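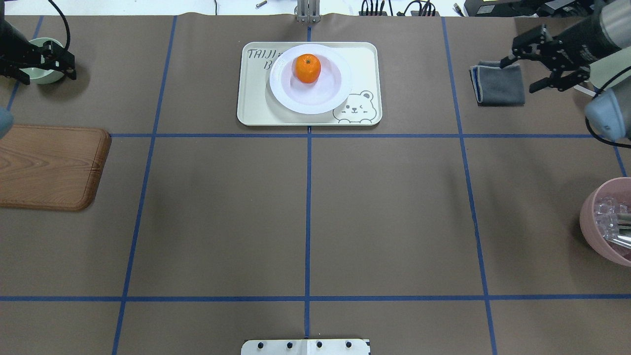 A mandarin, a white plate and a cream tray on brown paper marked out in blue tape.

Pellex Hokmont media player: review after a full exhibition run

The Hokmont is a small solid-state video player made by Pellex for galleries, festivals and artist-run spaces. It plays files from a memory card, loops them without a gap, and keeps several units in step over an ordinary wired network. It has no fan and no operating system that the user ever sees. I installed seven of them in the ground floor rooms at Lockyer for a group show that opened in March, and I looked after them until the show came down. The notes are based on that run and on bench tests done before it.

What is in the box

The player, a power supply with a locking connector, a mounting plate with four screws, and a folded sheet of instructions. There is no remote and no memory card. The case is folded steel, painted black, with slots along both long sides. All the sockets are on one short end: video out, network, power, audio, and a screw terminal block for buttons and sensors. The card goes in at the other end behind a small door held shut by a hex screw.

I would have preferred the sockets split between two sides. With everything plugged in, the cables need a good hand's width of clear space, and the mounting plate does nothing to relieve the strain. On a thin stud wall behind a projector shelf, that decides where the unit can go.

Setting up

Settings live in a plain text file on the card. You write it on any computer, put the card in, and power up. The player reads the file once at start. Options cover output size, frame rate, loop behavior, volume, screen rotation, group name and the action of each input terminal. If a line is wrong the player skips it and writes a note in a log file beside it. Nothing is shown on screen, so a mistyped frame rate looks the same as a correct one until you pull the card and read the log.

There is also a web page served by the player itself, reached by typing its address into a browser. It can start, stop and restart playback and show the current file and temperature. It cannot change settings. Pellex says in the manual that this is on purpose. For a public building on a shared network I agree with it, though it meant several trips up a ladder during installation week.
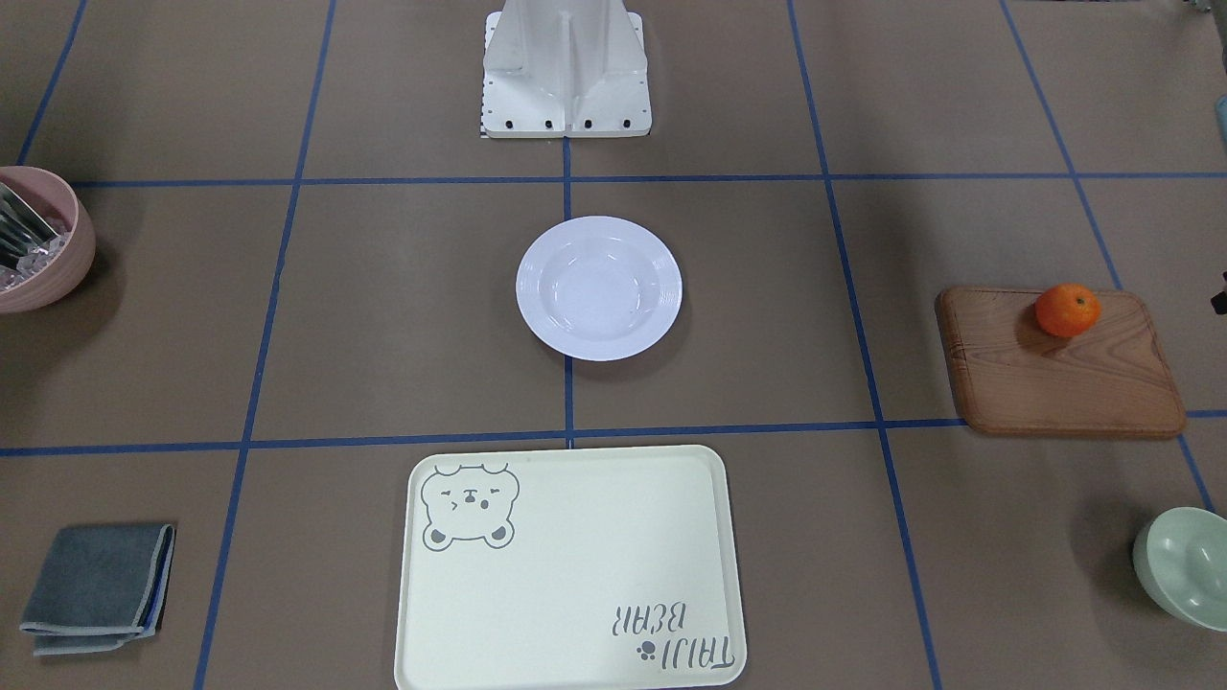 Playback

Files must be in one of two formats, and the manual lists the limits for each. Inside those limits playback was clean. I saw no dropped frames on the test clips, which included a slow pan across fine vertical lines and a scrolling text crawl. Both show up faults quickly. The loop point was invisible on every file that had been exported with matching first and last frames.

Outside the limits the behavior is less tidy. A file with a data rate too high for the card will play for a while, then stutter, then recover. The log records this as "late read" with no time stamp. Two works in the show arrived as very heavy files and had to be made again at a lower rate. The artists were shown both versions on the final projector and accepted the lighter one.

Audio is line level on a small jack, with sound also carried on the video cable. The analog output is quiet but has a faint whine when the network port is busy. Through a powered speaker at normal gallery volume I could not hear it. Through headphones I could, and one listening station was moved to the digital output for that reason.

Sync

Most buyers will be looking at the Hokmont for its sync. One unit is named as leader in the settings file and the others follow any leader that carries the same group name. I ran three in a group for a three-channel piece and left the rest on their own. 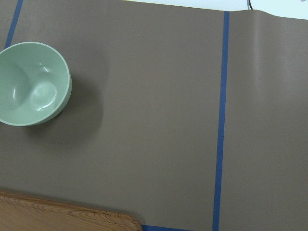 In a group, all units wait until the leader has seen each follower, then start together. If a follower loses power it rejoins at the next loop point, so a long film can leave one screen black for most of its length. You can set it to rejoin at once, but the picture then jumps when it catches up. I used the first option. Filmed in slow motion, the screens changed on the same frame every time I checked. Cable runs in the building went up to some 100 feet and made no difference.

The switch does matter. A cheap unmanaged one with a power saving mode caused followers to drop out after the building closed and the traffic fell off. Turning that mode off was not possible, so the switch was replaced. The manual should mention this and does not.

Inputs

The terminal block takes dry contacts: a push button, a floor mat, or a relay from a motion sensor. Each input can start a file, stop it, or step to the next. Response was quick enough that visitors did not press twice. There is a setting to ignore repeat presses for a given time in milliseconds. The default is too short for worn arcade buttons, and 200 worked well.

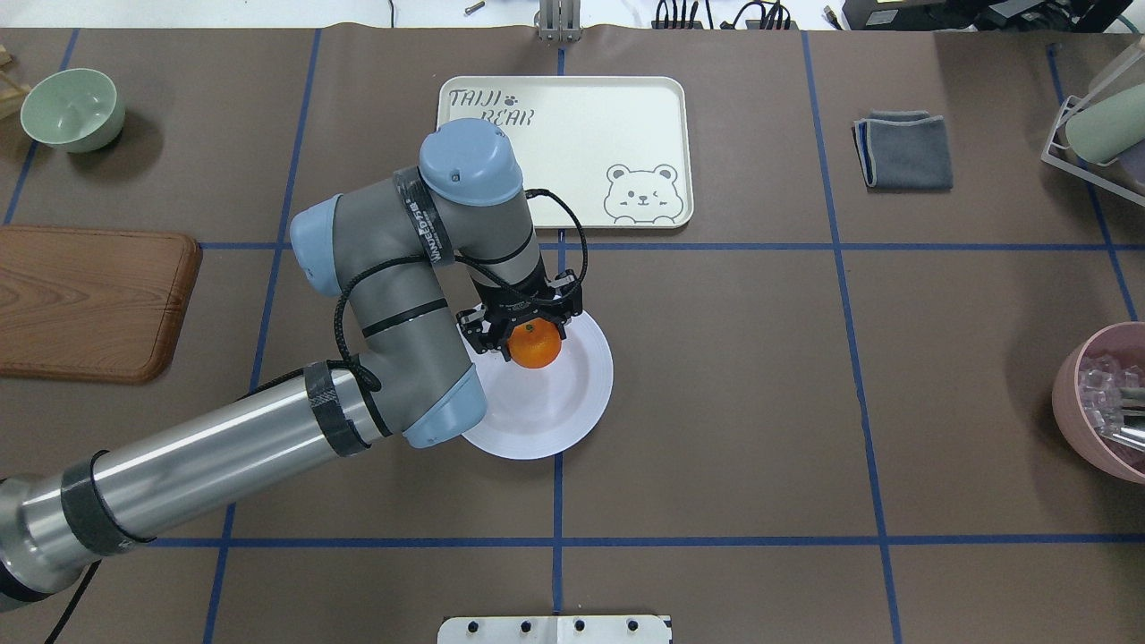 Wiring more than one button to the same terminal is allowed as long as they are in parallel and the run is kept short. I did so for a bench with a button at each end. The terminals themselves are small and want a fine screwdriver. Ferrules on the wire ends help a good deal.

Heat and reliability

The case gets warm and stays there. In a closed plinth with no vents, the web page reported a temperature close to the stated limit by late afternoon, and I cut a slot in the back panel. The other units ran in open air and needed nothing. One player failed to start on a single morning and came up after the card was taken out and put back. The log was empty. It did not happen again.

Compared with the Clelov

Lockyer already owned a pair of Clelov players, an older design that many small venues still use. The Clelov has a remote and an on-screen menu, and a gallery assistant can learn it without reading anything. It also shows its own logo at start, which cannot be turned off, and its sync drifts over a long day. For a single screen with staff close by, I would still put in the Clelov. For grouped screens, or anything switched on at the breaker each morning, the Hokmont is the better machine.

Remaining complaints

The hex key for the card door is not supplied. The status light is bright blue and has to be covered in a dark room. Firmware updates go on by card, one unit at a time, and the player gives no sign that the update has finished apart from restarting.

Recommended for multi-screen work, with a managed switch and a spare card for each unit.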